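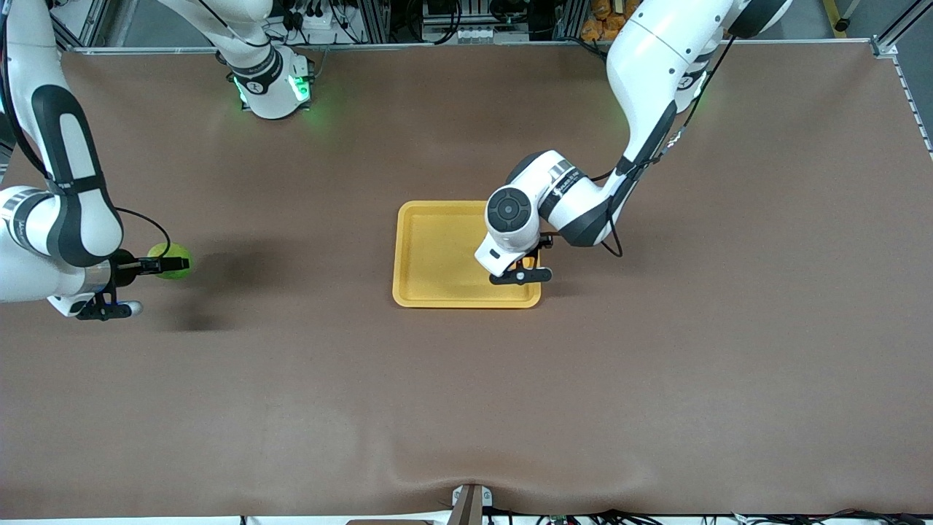

Two robot arms at work over a mustard-yellow tray on a cloth-covered table.

PLOMHAM SAVINGS BANK TO REPLACE BRANCH LEDGER SYSTEM WITH JURNIDIK

PLOMHAM, March 11, 2004 — Plomham Savings Bank said today it has signed an agreement with Aidoo Systems to install Jurnidik, a central ledger and account processing system, in all of its branches. The first 2 branches will switch over in May. The remaining branches will follow in groups over a period of 18 months.

Jurnidik will replace a set of programs that the bank has run on separate branch servers. Under the present arrangement, each branch closes its own books at the end of the day and sends a file to the head office overnight. Deposits made at one branch do not show at another until the next morning. With the new system, entries go straight to a single ledger and can be seen at any teller window once they are posted.

"Our customers move between branches more than they used to, and the old setup was built for people who didn't," said Selorm Yakubu, head of operations at Plomham Savings Bank. "A business owner who deposits in the morning on one side of town should be able to draw on it that afternoon on the other side. We have been doing that by telephone, and it takes up staff time."

The agreement covers software licenses, moving existing account records, and training for 802 employees. Training will be given at the bank's head office and will take place before each group of branches changes over. Tellers will attend first, followed by loan officers and back office staff.

Aidoo Systems will also supply Plaron, its reporting package, which draws on the same ledger. The bank's finance department plans to use Plaron to prepare its monthly returns and daily cash position. Those reports are now put together by hand from branch files.

"Moving the records is the larger part of the work," said Kwaku Mensah, project director at Aidoo Systems. "Some of these accounts have been through three earlier systems, and the address and signature fields don't all match. We will run the old and new ledgers side by side for 60 days in each group and compare them every night before the old one is turned off."

Account numbers, checkbooks and cash cards will stay the same. Passbook holders will be asked to bring in their passbooks for updating the first time they visit after their branch has changed over. Branches will keep their normal hours, although evening deposits made on the night of a changeover will be posted the following business day.

The bank will write to customers of each branch before its changeover date. Notices will also be posted at teller windows.

The terms of the agreement were not disclosed.

About Plomham Savings Bank
Plomham Savings Bank offers savings and checking accounts, home loans and small business lending through its branches in Plomham and nearby towns.

About Aidoo Systems
Aidoo Systems develops and supports ledger, lending and reporting software for savings banks and credit unions. Its products include Jurnidik and Plaron.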